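Plotari notebook, Morstead workshop
2023-11-11

Saturday, so the building is quiet and I got the long bench to myself until lunch. Color day! I have been looking forward to this since October, when the last of the tinted pieces came over from Cheetham and went straight onto a shelf with a note saying "later."

Started with the reds. In the tray they all look like the same red, and a fairly dull one, sort of cough-syrup. Pull one out and hold it up and it goes pink at once. Two of them stacked are back to nearly a true red, and three is too dark to be any use. I did this over and over at the window for longer than I needed to (the coffee went cold) and I still think the single layer is the prettiest thing in the whole set.

Then the ambers, which I expected to love and don't much. Fine in sun, muddy under the strip lights. Keep them for the top row of the panel where the daylight gets in, and try a paler one lower down if Furkeck has any. Order ref for the old ones is 1,831, written on the lid in pencil and already rubbing off, so putting it here too.

Edges: the Cheetham pieces have a bit of a lip on one side. You feel it with a thumbnail before you see it. Fine paper, a few strokes away from you, wipe, look again. Don't go at the faces, they scratch if you so much as set them down on grit. I did 7 this morning and spoiled none. Stored them on edge with tissue between.

Greens and blues not started. The blue lid is stuck.

Background question, which we keep going round on. White paper makes everything look good, so it tells you very little. Black kills the lot. The gray marble pattern is the one I've come to like best for judging a clear color: there is enough going on in it that you notice how much a piece lets through, and it's calm enough that the tint still reads as itself. I want to do the final picking over gray from now on, and I'd be glad if everybody else tried it before arguing!

Also flat versus tilted. A piece lying down picks up whatever is under it. Stand it up a little and it's a different color, much livelier, with the edge showing as a darker line in the ones I tried at the window. Since the panel will hang, tilted is the fairer test, and I'd like us to stop choosing from flat trays altogether. 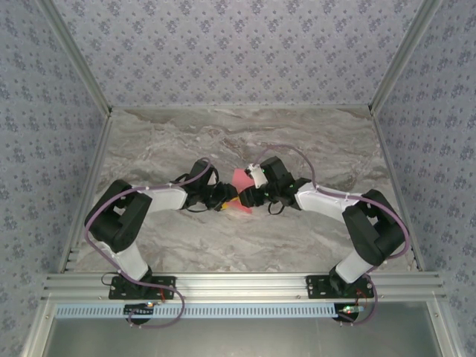
Pink-red over the gray marble, partly upright, with the small yellow one at its lower left.

Very happy with that pairing. Pink-red beside yellow was nowhere on the sketch. I had yellow down at the far end next to the greens, on its own, and now I want to move it. A little yellow goes a long way, so keep it small and keep it low. Redrew the bottom corner on the back of the sketch, have a look and scribble on it.

For Monday:
Get the blue lid off (warm water?)
Ask Furkeck about pale amber, 2 sheets to begin with
More tissue
Try pink-red with the lightest green, tilted, over gray
Cut new labels for all 8 trays and use ink this time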